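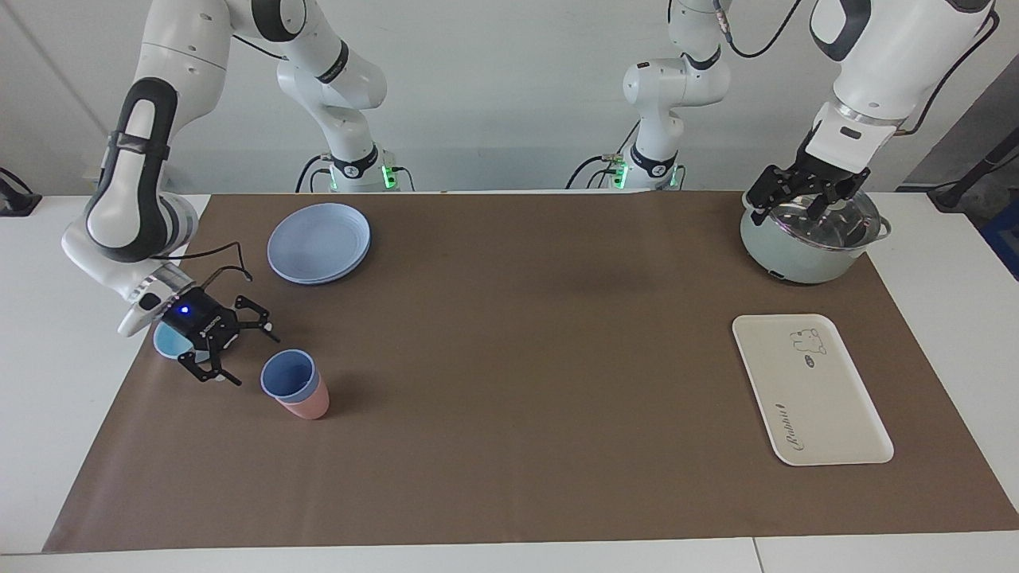

Our ensemble has read the guidelines twice and still can't tell whether the travel grant pays for instrument freight or only for seats on a plane, one applicant wrote after the last call closed. The answer is further down, along with the other points that come up most often.

Aranda Exchange: Frequently Asked Questions
Touring grants for music and stage groups, Trunudgate and Pakent
Last updated December 28, 2021

What is the Aranda Exchange?
A joint touring program run by the culture offices of Trunudgate and Pakent. Each city sends music, dance and theater groups to the other and pays the travel costs of its own groups. The host city pays for the venue, local transport and lodging.

Who can apply?
Groups based in either city that have performed in public under their current name for at least two years. A group may be registered as a company or nonprofit, or it may apply through a sponsoring venue. Solo performers are eligible if they tour with a technician. Student groups apply through their school, and the school signs the agreement.

How many people can travel?
The limit is 5 per group, including technical staff and interpreters. A larger group may still apply, but the cost of each additional traveler is the group's own. Additional travelers must be listed on the application. They cannot be added after the agreement is signed, except as a replacement for someone who withdraws.

Does the travel grant pay for instrument freight?
Yes, within limits. Freight is an eligible cost if the item is listed on the equipment form and cannot be borrowed or rented in the host city. Checked baggage fees are travel costs and do not go on the equipment form. Insurance in transit is eligible. Repair is not.

Pianos, drum kits and standard amplifiers are supplied by the host venue. A request to ship one of these will be declined unless the form explains why the venue's own equipment is unsuitable — for example, a prepared piano or a nonstandard tuning.

How long is a tour?
Groups stay for 4 nights and give at least two public performances. One workshop or open rehearsal is also required. The workshop may be held at a school, library or community hall, and the host office books the room.

When do tours take place?
The main touring period is July. A small number of dates outside that month are offered by host venues each year and are listed separately on Rirnik.

What is Rirnik?
The online system used for applications, contracts and reports. Each group needs a single account, with one person named as the contact. Paper and email applications are not accepted. If your account was created for an earlier call, it is still valid, but the bank details must be entered again.

Which files do I need to upload?
A program description, an unedited recording of a live performance, the equipment form and a budget in the currency of your home city. Recordings should be given as a link that stays active until results are published. Password-protected links are accepted if the password is entered in the field provided. Do not put it in the description — reviewers do not see that field.

Do performances need to be translated?
Spoken theater must be surtitled in the language of the host city. Songs do not need surtitles, but a printed or online translation of the lyrics is required for the audience. Translation is an eligible cost. Surtitle files must reach the venue 4 weeks before the first performance so that they can be tested on the house system.

How are applications assessed?
Each application is read by reviewers from both cities, who score it separately. The two scores are averaged. Where they differ widely, a third reviewer reads the application without seeing the earlier scores. For the last call, 144 applications were received. Score sheets are released to applicants on request.

Can we sell recordings or merchandise at the venue?
Yes, subject to the venue's own rules. Income from sales belongs to the group and does not need to be declared in the final report. Ticket income goes to the venue.

What happens if a tour is canceled?
If the host city cancels, costs already paid by the group are refunded against receipts. If the group cancels, nonrefundable tickets are covered only in case of illness, bereavement or a refused visa, with written proof. Postponement to the next touring period can be requested once through the contract page on Rirnik.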